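Diary of the Residency Office, Brodavell
16/08/2018

The office opened at the usual hour. The morning was given over to the water accounts for the lower terraces, which had been outstanding since the change of meter. The reading stood at 2,632 and was entered in the ledger by Johanna Holzer. The previous figure could not be found in the Cledier folder and has been requested again in writing.

The parish of Benosura has confirmed that the footpath below the mill will remain closed until September. Walkers are to be sent by the upper road, a detour of 949 metres. New notices were drafted before lunch – the old ones gave the wrong side of the stream – and two of them were put up at the Fonseca gate.

At two o'clock the residents' meeting took up the matter of quiet hours. More than 26 written replies had been received, most of them in favour of an earlier start in the evening. The present rule, dating from the first season, was read aloud. It was proposed that the bell be dropped and that the courtyard door be closed at ten.

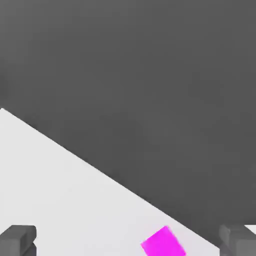 Corina Stöckli replied that the door had never been the difficulty, that the noise came from the stairs, and that she would support ten o'clock only if the stairs were included. The wording was changed accordingly and will be put to the residents again.

Letters sent: 12. The key to the seed store is still missing.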